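Folding tea towels and dark cloths so they stay folded

Most kitchen drawers hold more cloths than they need to, and most of the mess comes from the folding. A cloth folded in halves until it is small enough will spring open as soon as you pull out the one next to it. Folding in thirds takes the same time and gives a firmer edge.

Start with a clear surface. A kitchen table is better than the worktop, where there is usually a kettle or a bread bin in the way. Wipe the table and let it dry first. Dark cloths pick up flour and crumbs from anything they touch, and you will not want to wash them twice.

1. Lay the cloth flat with a long side facing you. Smooth it from the middle outwards.
2. Fold the side nearest you up by a third, then bring the far side down over it.
3. Press along the strip to push the air out.
4. Fold the left end in by a third and the right end over the top.
5. Turn the packet so the rounded, closed edge is uppermost. Any loose corner or hanging loop should be tucked in now.

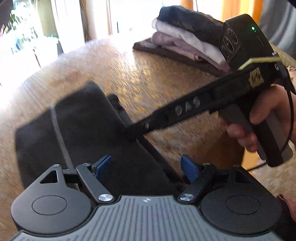
A charcoal cloth, folded thick, on a round wooden table.

Thick cloths do not need the last fold. Two folds are enough for anything quilted or with a heavy pile, and a third only makes a lump that will not stand up. Thin cotton can take one more fold if your drawer is shallow.

Stand the packets on edge in the drawer, closed edge up, in a single row. You can then take one without lifting the rest. If the row leans, put a shoebox lid or a short piece of board behind it. We use the Timlow drawer divider, the plain one without the felt, and it has held up well.

Keep dark and light cloths in separate rows. Dark ones go to the front in our kitchen as they get used for pans and spills, and the pale ones are saved for glasses.

A few notes on washing. New charcoal or navy cloths lose dye for the first few washes, so put them in with other dark things. Leave out the fabric softener, which makes cotton slow to soak up water. Dry them away from strong sun if you want to keep the colour. A table by a south window is fine for folding but a poor place to leave a dark cloth all summer.

Cloths that have gone thin in the middle can be cut into 4 and kept under the sink for the oven and the bin. Hem them if you like. Ours are left raw and thrown out when they fray, usually at the October clear-out.

Last updated 7 Apr 2020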